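April 1, 2025. Clokden cell, rules review

Went through the Clokden cell rules again against the layout model before we sign anything. Zerkier sent the new version of their safe practice sheet and wants it adopted as is. I don't think we should, or not all of it.

Rule 3, "the arm shall not enter the deck while the gantry is in motion." Fine as a sentence. Who enforces it? As far as I can tell the scheduler does, in software, by assuming that each side reports its state truthfully and on time. I ran 474 handoffs in simulation with Duster as the scheduler and got no overlaps. All that proves is that Duster agrees with Duster. I then put a 220 ms delay on the gantry status message and had the arm cleared to move in while the pipetting head was still traveling. The rule was "followed" in the log both times – the log only records the permission.

So the rule needs a hardware interlock behind it, or it should be rewritten as a wish.

Rule 5, stop button within reach of the operator. Reach from where? The sheet never says. In the model it's on the back counter by the keyboard, good for somebody typing and much less good for somebody leaning in at the left end of the deck.
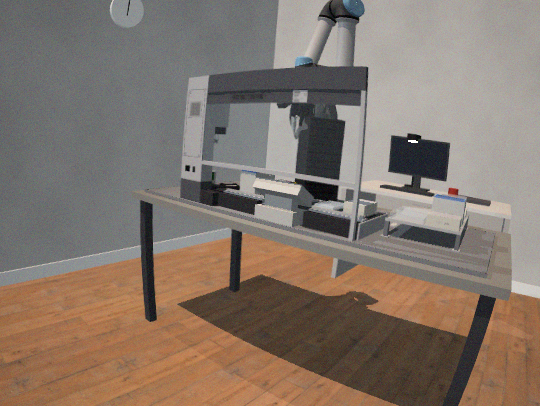 Hashemi's reply came in while I was writing this up: the sheet is meant as a minimum, every site is supposed to add its own reach distances, and a rule with numbers in it gets copied into rooms where the numbers are wrong. Fair point on the copying. But a minimum with no number can't be failed, and I would like at least one way to fail it.

Rule 8, arm speed limited to 40 percent during teaching. Percent of what? The default maximum changed with the last controller update and the sheet did not. Want it in mm/s at the tool. Left a blank in our draft until I have measured it on the real arm.

Rule 11, "validated after 4,000 cycles without fault." Simulated cycles count, apparently. Crossed that out. Sim is good for reach and collisions with things we remembered to model. It knows nothing about a plate seated badly or a cable that has crept.

To do:
– ask for the status message timeout in writing
– second stop, left end, add to model and recheck clearance
– rerun the delay test with the message dropped completely
– rule 7 (labels), haven't read it properly yet

Leaving the cell marked NOT APPROVED in the shared folder.

Comments (3)

We hit the same thing with the status delay in October. Ended up wiring it.

Rule 7 is worse than 5, have a look before you send this off.

Is the 220 one way or round trip?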